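Irkham Allotments & Kitchen list
Subject: Re: Soggy lettuce and the burger lunch
Date: 26 September 2023

Hello all,

> I'm doing the burgers for the Tamby lunch next month and would be glad
> of advice from whoever ran the February one. How far ahead can I chop
> the cabbage and lettuce? Last time I tried it the lettuce had gone
> brown and slimy by the time we sat down. Also, is it worth toasting
> the buns, and do I need separate tubs for everything? I've only got
> the use of one fridge and it's a small one.

That was me in February, so I'll have a go at this, though others will no doubt have their own ways and I'm happy to be told off.

Cabbage first, as it's the easy one. Purple cabbage is very forgiving and you can chop it the night before without a second thought. I did three heads of it after tea with the radio on and it was still squeaky the next day. I don't shred it finely for burgers (too much like coleslaw, and it falls out the sides), I just go at it with the big knife until the bits are small enough to bite. Take the thick core out or somebody gets a mouthful of it.

Lettuce is the fussy one. Leave it till the morning, wash it in the coldest water you can get, and then dry it far more than you think it needs. I do mine in a clean tea towel and swing it about outside the back door – the neighbours at Godoy Terrace are used to me by now. If you can get the frilly leaf sort, do, it sits nicely on a bun and fills the gap without being heavy. I tear mine and keep the knife for the cabbage.

On the tubs, no, you don't need one for each. I put the cabbage and the lettuce next to each other in one clear tub, cabbage on the left and lettuce on the right, and it all goes on the same tray as the buns. One thing to carry out and one thing to wash up afterwards, and people can see through the side when it's getting low. I've done it that way ever since the Fovden fete, when I had five little bowls and spent the whole afternoon hunting for spoons.

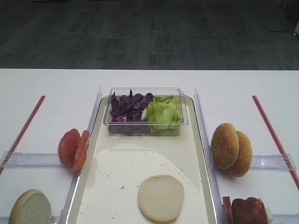
The purple does come off a bit where the two touch if the cabbage is wet, so give that a pat with kitchen roll as well. It doesn't hurt anything but pink lettuce puts the children off. And keep a second tub of each in the fridge and swap over halfway through. Two smallish tubs will stack in a tiny fridge where a big salad bowl won't go in at all, ask me how I know.

Buns – yes, toast them if you've got a grill going anyway, cut side only, and only just before they're wanted. I split them all beforehand and put them back in the bag with the end twisted up. We had 40 for February and 13 came home with me, which was far too many and I was eating bread pudding for a week. I'd get fewer, but then we had rain that day and you might not.

What I can't help with is the onions. I fried them at home and warmed them up there and they went to mush, so if anyone has a better plan please say.

The long cream tray is in my cupboard if you want to borrow it, and you're welcome to the tubs too, though one of the lids has a split in it. I'm in most mornings, or I can drop them at the hall when I bring the seed catalogues back.

Oh, and whoever has the good bread knife from February, could it go back in the kitchen drawer please? I had to saw through the last lot of buns with something that wouldn't have troubled a banana.

Cheers for now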